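Zitico bench frame and wood top -- six months in, sort of a review

Posted March 21, 2020 by Consuelo Gallardo

Short version for people in a rush (me too): good frame, good top, bad instructions, worse hardware bag. Would buy again. Would not build again on a work night.

OK, longer version.

We needed workbenches that could take clamps and bolts and people leaning on them all day. Not desks. We had desks before and they wobbled every time somebody sneezed. Looked at a Hirnison, which is basically a kitchen island with opinions, and way too deep for us. Looked at building our own from lumberyard stuff. Ended up with the Zitico because it ships flat, the metal frame has slots down the whole length, and the wood top comes in sections so you can leave one off or set it lower. That last part sold me.

Cost was $300 per bench, plus $50 for delivery, which they only tell you at checkout. Annoying. Put it in the price.

What's in the boxes

Frame rails, legs, cross braces, wood sections, a bag of bolts, another bag of bolts that look exactly like the first bag but are a hair longer. Do not mix them. I mixed them. The long ones bottom out in the slot and feel tight when they aren't, and then two weeks later the brace is rattling and you're under there with a flashlight saying words.

Instruction sheet is one page, folded, drawings only. Step 9 shows the braces going on after the rails are tightened. Wrong! Braces first, everything finger tight, then square it up, then tighten. I wrote to them about it and got a nice reply and the same sheet in the next order.

Tools: they include one hex key. Use your own. Theirs rounded off before I was done with the first bench.

Putting it together

Took me 3 hours for the first one, alone, on concrete, with a knee pad I should have bought years ago. The second went a lot faster. If you have a second person get them to hold the far leg, it's the only part that really wants four hands. The feet screw up and down for leveling and they do have decent travel. Our floor slopes toward the drain side and I still got it level without shims.

The wood sections drop on and get screwed from below. Pilot holes are there but two of mine didn't line up with the rail, so I drilled new ones. Not a big deal if you own a drill. If you don't, well.

Using it

This is where it gets better. The top is light wood, pleasant to work on, and doesn't throw glare back at you like the white laminate we had before. Takes a clamp without complaining. It does mark. Coffee ring, marker, a dent from a dropped vise. I put two coats of wax on after the first month and should of done it on day one.

Stiff, too. You can lean hard on one end and a full cup at the other end doesn't slosh. Side to side there's a little bit of sway if you skip the diagonal brace, so don't skip it. I know it gets in the way of your knees. Put it on the back.

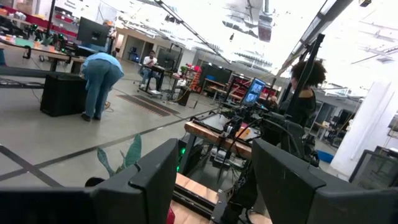 The slots are the thing I'd miss most. Anything with a flat plate and a bolt hole goes on, and if it's in the wrong spot you loosen it and slide. I've moved stuff on these benches more times than I can remember and haven't stripped a slot yet. Tried the same with the desks once and ended up with a top that looked like swiss cheese.

Screens -- get them up off the wood. A small monitor on a post takes up almost none of the work area, and you can tip it to whoever is standing. I used a Flostonico clamp post, cheap, fine, the joint at the top needs snugging up every so often. Zitico sells their own post for more money and I can't see what the extra gets you.

Cable management is where they lose points. There isn't any. No tray, no clips, not even a hole. The cables drop off the back and then they're on the floor and then they're around somebody's foot. I ended up using hook-and-loop ties every hand's width along the rail and a big one at the corner where it all goes down. Works OK. Looks OK if you don't look long. For a bench at this price a tray should be in the box, or at least an option. I asked. "Under consideration."

Also, leave yourself room behind. I pushed the first one tight to the wall because it looked tidy and regretted it that same afternoon, every plug is back there. Pull it out far enough to walk around. You'll be bending and reaching less.

Standing vs sitting

It's a standing bench. I'm 5'5" and at the middle leg setting it's right for hand work, a touch high for typing. The low setting is supposed to be for chairs but the front rail catches your thighs. If you're going to sit, use a real desk. A small one is plenty. I wouldn't try to make the Zitico do both jobs, I tried for a month and my shoulders let me know.

Compared to the Weerasinghe

People keep asking so: yes I've used the Weerasinghe bench, at my last job. Nicer finish, thicker top, drawers that close properly. Also heavy as a piano and once it's bolted you are never moving it again. If your room is set and done, get that one. Ours changes constantly, so the lighter frame wins. The Weerasinghe also has no slots, you drill straight into the top, and I can't bring myself to drill a top that pretty.

Stuff that broke or annoyed me

One leveling foot stripped. Replacement came quick, free, no argument. Good.

Black coating on the rails scratches if you drag metal across it. Cosmetic. A paint pen fixes most of it.

End caps fall off. All of them. Dab of glue.

The edge of the wood comes pretty sharp. Run some sandpaper down it before you put it on, your forearms will thank you. I did it after and got dust in evrything.

Oh and the boxes are long. Measure your elevator. We carried ours up the stairs.

Who should get it

Small shops, labs, school workrooms, garage people who keep rearranging. Anybody who bolts things down and then changes their mind. If you want a bench for paperwork and one nice lamp, you're paying for slots you won't use, go get something with drawers.

Who shouldn't: anyone who needs it working by tonight. Between the sheet and the two bolt bags you will lose your evening.

Score

Four out of five. Would be four and a half with a cable tray and a corrected step 9. They told me a revised kit is coming in June, so if you can wait, maybe wait, and I'll update this if I get my hands on one.

Questions in the comments, I'll get to them when I can. If you're asking about the longer top section, haven't used it, don't know if it sags. Somebody who has one please say so.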